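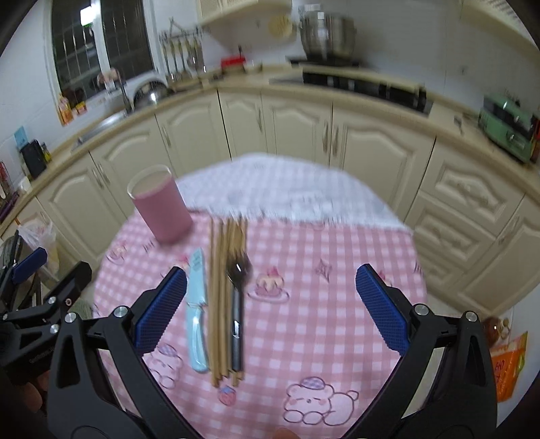 Wenderura Household Textile Vocabulary
Data card, release 4

Summary

The Wenderura vocabulary is a table of 748 terms for woven and knitted household cloth, with a short definition, a fiber field and links between related terms. It covers table linen, bed linen, toweling, curtain cloth and kitchen cloth. Clothing terms are included only where the same word is used for household goods (gingham, ticking, huckaback).

The table was compiled from mail-order catalogs, weaving manuals and mill sample books. It is meant for catalogers who need consistent names and for people building search tools over museum or retail records.

Maintainers: Orlando Puma (terms and definitions), Hubert Kołodziej (build scripts, validation)
Last edited: Sun 7 July

Files

terms.tsv: one row per term
relations.tsv: one row per link between two terms
sources.tsv: one row per source document
rejected.tsv: candidate terms that were reviewed and left out, with a reason code
CHANGES: plain text, newest entry first

All files are UTF-8 with Unix line endings. Fields are separated by a single tab. There is no quoting. A tab or newline inside a field is a validation error.

Fields in terms.tsv

term_id: integer, stable between releases. IDs of withdrawn terms are not reused.
label: preferred form, lower case, singular.
variants: other spellings, separated by a vertical bar. May be empty.
class: one of weave, knit, finish, pattern, article.
fiber: usual fiber or fibers, separated by a vertical bar. The value "any" means the term does not imply a fiber.
definition: plain text, 200 characters at most.
source_id: first source in which the term was found. Points to sources.tsv.
status: current, dated or regional.

The class field describes what the word names. "Damask" is a weave and "tablecloth" is an article. "Gingham" is entered twice, once as a weave (plain weave, dyed yarn, checks or stripes) and once as a pattern (even checks in a color and white, woven or printed). Retail records use the second sense far more often than the first. If your records do not separate the two, map both IDs to the pattern entry.

Fields in relations.tsv

from_id, to_id: term IDs.
type: broader, related or replaced_by.

Broader links form a tree within each class. Release 2 allowed a term to have two broader terms; this was dropped in release 3, and the second parent was changed to a related link in every case. Related links are stored in one direction only, lower ID first.

How terms were selected

A candidate had to appear in at least two sources from different publishers. Trade names were rejected unless the word is in general use. Color names were rejected in all cases. Size terms (twin, full, king) are outside the scope and do not appear in rejected.tsv.

Orlando Puma wrote the first draft of every definition. Hubert Kołodziej then read each one against the sources and marked it as accepted or returned. Returned definitions were rewritten until both agreed. Terms on which no agreement was reached are in rejected.tsv with code D. There are 18 of these, most of them names for crepe variants that the sample books use in conflicting ways.

Sources

The largest single source is the Prirska catalog series, a run of printed household catalogs scanned from paper. The OCR text was corrected by hand for the textile pages only. The Kundetti sample books supplied most of the toweling terms. Their captions are handwritten, and readings marked with a question mark in sources.tsv have not been checked by a second reader.

The scans are not part of this release. Page references in sources.tsv follow the printed page numbers, not the scan numbers. The two differ wherever a catalog has an unnumbered insert.

Validation

Run check.py from the top directory. It reads the four tables and prints one line per error. It tests for duplicate IDs, links to missing IDs, loops in the broader tree, overlong definitions and unknown class or status values. It does not test spelling.

check.py needs Python 3 and no other packages. The older Perl script, hegde.pl, was written for the Hegde import format and is no longer kept up. It will fail on any file that has the status field.

Known problems

Fiber values for "crash" and "glass cloth" reflect older linen goods. Current goods sold under these names are often cotton.

The regional status does not say which region. A separate field is planned for the December release.

"Oilcloth" is classed as a finish, but several users have asked for it under article. The entry will stay as it is until the class list is reviewed.

Definitions for lace table covers are thin. The sources treat lace as a separate trade and give little beyond the name.

Variants with and without a hyphen are not complete. Match on the label with hyphens and spaces removed if recall matters.

Corrections

Send the term ID, the proposed text and a source with page number. Corrections without a source are logged but not applied. Please send one message per term.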